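Workshop notebook, Tustwood unit
March 24, 2019

Kettle on, door shut, trying to get the spending list into a state where Yamila Tapia can sign it before the end of the quarter. I've been putting it off (she knows) so this is me thinking on paper, and anyone who wants to scribble in the margin is welcome.

What we've got left after February is smaller than I'd hoped. The Larnham arm is paid for, thank goodness, but it's coming without a wrist camera and without a stand, and both have to come out of the same pot as the bathroom mock-up. So before I order so much as a tap I want to squeeze everything I can out of the simulated bathroom. Spent the morning in there moving the viewpoint about and making notes on what we'd need to buy for real.

First worry is taps. I'd been assuming any old tap would do for the reach tests, but a black gooseneck against pale square tiles is a very different thing to find and steer round than a stubby chrome one, and I'd like at least one of that sort on the bench. Wuro do a plain matt black one for 48 pounds. We don't need it plumbed in! It only has to stand up and be in the way.

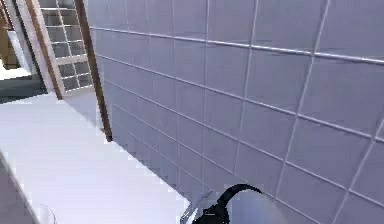

Tiles and the wall

Real tiles or printed board? I keep going back and forth. Printed board is cheap and light and one person can shift it, but it doesn't shine like a glazed tile and the shine is half the trouble for the camera. Chang quoted 385 for a tiled panel on a frame with castors, delivered. That's a big bite. My feeling is we do one proper tiled panel and use printed board for the other side of the corner, then see if the camera cares. If it doesn't, we've saved ourselves a second panel.

Also, glazed doors with lots of little panes: leave them out of the real build for now. We can keep them in the simulation and come back to it next year when there's money.

Fixtures and small stuff

Pedestal sink is the awkward one. A rough grey stony thing would cost a fortune and need two of us to lift, so I'm proposing a second-hand ceramic one and we paint it if we must. Two cross-handle taps to go on it, dark bronze or near enough. I want those because turning a cross handle is on the task list and we can't fudge it with a lever.

The nightstand is easy, any small painted one with a drawer and a round knob. Toilet likewise, a salvage yard will have a dozen, but it must have a flat lid on the tank, we're using that as a shelf. Then a bag of bits for the tops: soap, a spray bottle with a pump, a small upright bottle, a toothbrush or two, a rolled towel. Wicker basket as well. I'd put the lot down as petty cash and buy seven of anything soapy, they get chewed up fast.

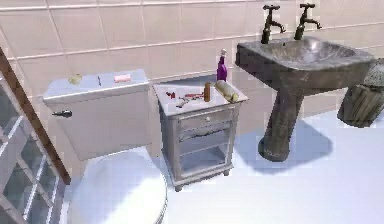 Where that leaves us

Wrist camera first, whatever else gets cut. The Larnham people want 400 for theirs with the bracket and cable, and I'd sooner pay that than spend a fortnight making our own bracket again (you all remember the last one). Stand second. Tiled panel third, then the black tap, then sink and toilet from salvage.

Things I still have to chase:

Ask Chang whether the castors lock, and if the panel price includes grout.
Measure the double doors, I'm not convinced the panel goes through upright.
Find out if Wuro will take the tap back unused.
Ring the salvage yard about the sink, and ask the weight this time.
Check with Yamila which budget line salvage goes on, she had views in February.

If the doors turn out too narrow, the panel has to come in two halves and I'll need a new quote before any of this goes in.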